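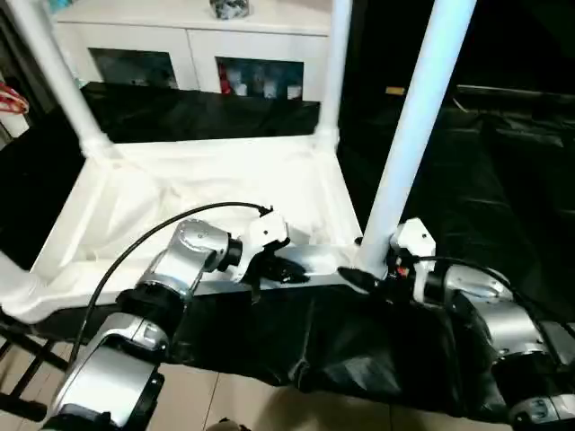 Home Galleries Workroom Archive Contact

The white rack, and the rest of the back room

by Alper Kozan
August, 7:30 am

Quick post, coffee going cold. We've been sorting the back room at Pettigrew since the start of the month and people keep asking how it's coming along. Slowly! The sewing tables went first, then the shelves, and now the white rack, the one built out of tubing. Everybody wants it, everybody has an opinion on it. Notes below, in no order at all.

THE TRAY
White fabric liner in the base. It sags and wrinkles, always has, I've given up ironing it. Makes a shallow sort of tray inside the rectangle. Good for offcuts, zippers, anything soft. Not for jars. Ask me how I know.

THE POLES
White, same as everything else on it. Thicker fittings at the corners where the poles meet the bars. Push them in with the heel of your hand and give a twist -- if you can still see a gap it's not home. Mallet only if you're desperate, and put a rag over it first.

THE BLACK SHEET, FRONT
Glossy black, hangs off the front bar and drops down toward the floor. Crumpled as anything. Shows every crease when the light hits it, so if you like things neat this will drive you up the wall. I tried a cool iron through a tea towel on a spare corner of ours last winter and would not recomend it. Let it hang a few days instead.

THE BLACK SHEET, BACK
Another one, stretched across behind the liner. Much tidier than the front one. Stops small stuff going over the back and behind the radiator, where we have lost a great many bobbins.

WHAT WE PAID
The kit came from Pillard, 3000 for the lot including the tables, which were the part we wanted. Rack was more or less thrown in. Somebody from Drirndale offered 900 for two of the tables a week later and I said no, and I'm still thinking about it.

WHERE IT'S GOING
By the window if it fits. I measured the gap and got 30 inches, then measured it again and got something else, so will do it a third time with a tape that isn't a giveaway from a paint store. If not the window then next to the cutting table, and the ironing board moves to the hall. Sorry in advance to anyone who uses the hall.

STILL TO DO
Bottom shelves. The button drawers (dreading it). Labels for the thread boxes -- Wevum make nice sticky ones but they're out of the big size again. Sweep. Find the other box of clips, which I know I put somewhere sensible. Bag up the felt scraps for the school, they take any color, even the brown.

If you left a project bag in here before the summer, it's on the hook behind the door. Please come and get it. There's a green one with a half finished sleeve in it and it is a lovely sleeve.

More when the floor's clear. Door's open mornings, come by 9 am if you want to grab a chair, they're going fast and teh good ones are nearly gone.

Comments (4)

quiltmore: The green bag is mine!! Will get it tomorrow. Please don't judge the cuff.

J.R.: We have a similar rack and took the liner out completly, put a board across. Much better for anything heavy. You do lose the softness for yarn though.

bettina_sews: Can you hang more than one sheet off the front bar? Thinking of doing the same for my fabric rolls, my cat sleeps on them.

Alper: @bettina_sews should be fine if they're light. Haven't tried heavy cloth on it. @J.R. board is a good idea, might steal that for the winter.

Older posts Newer posts Back to galleries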